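Section 4: Trying out and comparing grippers

By now the arm should be bolted down, the controller should be talking to it, and you will probably be itching to pick something up. Before you do, please read this section through once from start to finish. It covers how to compare two or more sets of fingers fairly on the Tralero arm, using the wrist camera to watch what goes on at the tips. We have written it around the Dratora slim fingers and the Kikuchi wide pads, as those are the two sets most people ask us about, but the steps are the same for anything that fits the wrist plate.

What you will need

The fingers you wish to compare, with their own screws
The 2.5 mm key from the lid of the tool tin
A length of soft cord
A rack or board with hooks on it, fixed down firmly
The Irine controller, switched on and showing a green light
A notebook, or a patient friend with one

4.1 Fitting the fingers

1. Press Park on the Irine controller and wait for the arm to come to rest. It takes its time over this, so do let it finish.

2. Switch the gripper supply off at the controller. The camera has its own supply and can stay on.

3. Undo the two screws on each finger and slide the old pair away from you. Put the screws straight back in the tin lid, where they can't roll off anywhere.

4. Slide the new fingers on until you feel them click, then do the screws up finger-tight and finish with a quarter turn of the key.

5. Switch the supply back on and choose Close Slowly from the Fingers menu. The tips should meet squarely. If one sits proud of the other, loosen both, close them gently by hand and tighten again.

Caution: Keep your own fingers well clear during step 5. Close Slowly is slow, but it is not weak, and it will carry on closing until it meets something.

4.2 Setting the camera view

Every set of fingers reaches into the picture by a different amount, and the view that suited the last set will seldom suit the next. You want to see both tips and whatever they are reaching for, without the fingers hiding the very thing you are trying to watch.

6. Open the camera window and bring the arm down over the rack at the slowest jog setting.

7. Tilt the camera on its bracket until the tips come up from the lower edge of the window and stop short of the middle. Leave plenty of the rack showing.

8. Lock the bracket, then save the view under the name of the fingers. Liam Buckley, who wrote the camera software, would like me to add that names with spaces in them are quite all right these days. 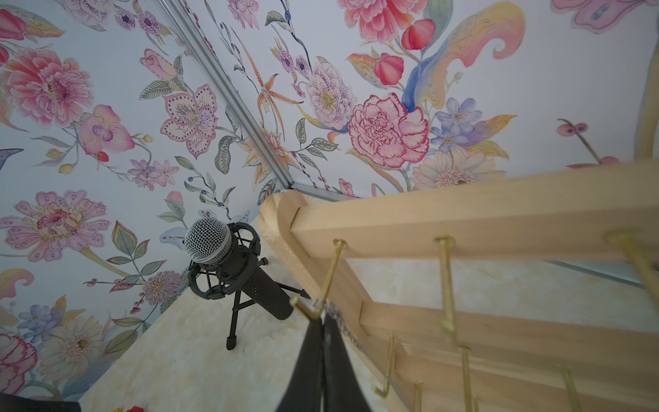 Wrist camera view with the finger tips together at the hook rack and the grey cord looped around them.

Note: Have something with a clear pattern or a strong colour in view if you can, as it makes it much easier to notice when the camera has been knocked. A plain backdrop gives you very little to go by.

4.3 The cord and hook test

We are fond of this one. Cord is floppy, it frays, and it has a way of ending up somewhere you didn't put it, so it shows up the differences between fingers far better than a nice solid block does.

9. Set the grip force to 80 on the Fingers page. This is a comfortable place to begin with either set.

10. Pick up the cord, carry it to the first hook and lower it over the tip of the hook. Open the fingers and back away in a straight line.

11. Write down whether the cord stayed on the hook, slipped, or came away with the fingers. A cord that clings to one finger counts as a miss, I'm afraid.

12. Repeat for as long as your patience lasts, then change the fingers and do the same again with the same cord and the same hooks.

Caution: Don't drag a caught cord free with the arm. Press Hold, open the fingers fully and lift the loop off by hand.

When Imogen Bainbridge ran this test for us in December she did 400 goes with each set. The slim fingers managed 453 fewer knocks against the hooks over the whole run, and the wide pads dropped the cord less often - so your choice rather depends on which of those troubles you more. You needn't do nearly so many to get a feel for it.

If the fingers stop short of the cord, or the controller shows message 73, turn to Section 6 and check the travel limits before going any further.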